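Prandolent sets equipment plan for automated cable handling, with 3000 hours of simulated work before first purchase

December 7, 2022

Prandolent has today published its plan for buying robot equipment for the handling of network cables in its data halls. The plan covers the first 4 work cells, which will be placed at the Traltard site, and it explains how the company will spend its money in two steps. In the first step, no robot arm is bought at all. The work is done in simulation, on computers which Prandolent already owns, until the company knows which gripper, which table and which rack front it should order.

The decision was made after a review that started in June. At that time the technical group had asked for a complete order of all cells at once. The review found that the prices of the arms were well known, but that the cost of everything around the arms was not. Fingers, mounts, table surfaces, cable holders and spare connectors had been written in the request as one single line. Prandolent's purchasing department sent the request back and asked for this line to be divided.

"We could not say yes to a sum when we did not know what was inside it," says Wenche Isaksson, head of purchasing at Prandolent. "The arm is the part that everybody looks at. But the arm is delivered with a price list, and the fingers are not. We had to learn first what the fingers must do."

What the equipment should do

The task is to take a green network cable from a table, bring it to a rack and put the plug in the correct port. Later the same cell should also be able to remove a cable. For a person this is simple work, but it is repeated many times when a hall is built or changed, and much of it is done in narrow positions.

For a robot there are two difficulties which have an influence on the budget. The first one is that a cable does not keep its form. It can lie in a bend on the table, and the connector can point in a direction that is not good for the gripper. The second one is the space in front of the ports. Fingers that are strong and wide hold the connector well, but they need room on both sides, and they can hide the plug from the camera in the moment when it is most important to see it.

For these reasons the plan treats the gripper fingers as a separate purchase, with their own tests and their own approval. The supplier of the arm is not required to be the supplier of the fingers. Offers will be accepted for one of them only, or for both.

Step one: simulation

During step one, the team will run 3000 hours of simulated work. The simulation software is called Trerkeck and was written inside the company. It contains a table, a rack and green cables with their connectors, and different finger shapes can be loaded and compared under the same conditions.

The budget for step one includes working time for engineers, electricity, and one storage extension. It does not include new computers. Should the team find that more computing is needed, a new request must be made, and it will be handled as a normal investment and not as an addition to this plan.

Tormod Ekström is responsible for the technical part. He points out that the simulation is not expected to answer all the questions.

"Friction is difficult, and the stiffness of a cable is difficult," says Ekström. "We will have wrong values for both in the beginning. What we can learn well is the geometry - how wide the fingers can be, from which angle they should come, and how much free space we must keep around a port. This is also what we need to write in an order."

At the end of step one the team will deliver a list of requirements for the fingers, a drawing of the table and a drawing of the rack front with measurements. The list should be short enough that a small workshop can give an offer on it. Prandolent would like to receive offers from workshops in the region and has asked that no requirement should be written in such a way that only one supplier can meet it.

Step two: purchase

Step two begins when the requirements are approved by purchasing and by operations together. One cell is ordered first. It will be installed in a test room at Traltard and used with real cables and a rack that is not in service. The other cells are ordered after the first cell has completed 1170 insertions with a result that operations can accept. The number was chosen because it is the quantity of ports in the hall which is planned to be equipped next.

Prices for the remaining cells must be fixed already in the first contract. This was a demand from the finance side. According to Cornel Anghel, financial controller, earlier projects had the problem that the first unit was offered at a low price and the following units were more expensive.

"A supplier who wants to sell us several cells should tell us now what they cost," says Anghel. "We can wait with the order, but we don't want to wait with the price."

The plan also keeps 20 percent of the equipment budget in reserve. This reserve may be used for changes on fingers, cable holders and table, and for spare parts in the first year. It may not be used for additional arms. If the reserve is not used, it goes back to the general investment budget.

Maintenance and training have separate lines. Each offer must include the price of one set of replacement fingers, the delivery time for it, and the time that a trained technician needs to change it. Software licenses must be shown per year and per cell. Offers where the license is included in the hardware price will be returned to the supplier for correction.

Effects on the staff

Märta Fjeld, who leads operations at Traltard, has taken part in the review from the start. Her technicians will decide which cable jobs are suitable for the cells and which should stay manual. Work on racks in service remains manual during the whole period of the plan.

"My people have looked at the simulated work and they had many comments, mostly about the access to the ports," says Fjeld. "Some of these comments are now in the requirements. I was glad to see that."

The company Canpolat, which has delivered rack fronts to Prandolent before, will provide measurements of its port rows for the simulation. This cooperation gives Canpolat no advantage in the later purchase, and the same measurements will be given to all who wish to make an offer.

Information for suppliers

Suppliers who are interested can ask for the preliminary description of the work cell. Questions are collected and answered in writing, and the answers are sent to all who have registered. Visits to the test room are possible after the first cell has been installed. Thirumalai Reddy is the contact person for technical questions and for the format of the finger drawings.

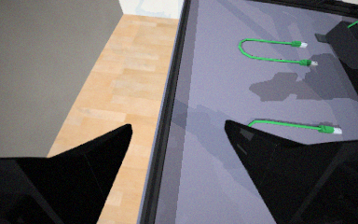 Simulated work in Trerkeck: green cables by the gripper at the table, and at the rack.

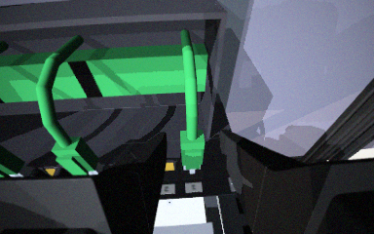 Prandolent - Department of Purchasing and Equipment Planning

Contact for suppliers: Thirumalai Reddy, technical questions
Contact for media: Wenche Isaksson, head of purchasing

The preliminary description is available in English. Offers may be written in English or Swedish, with all prices stated without tax.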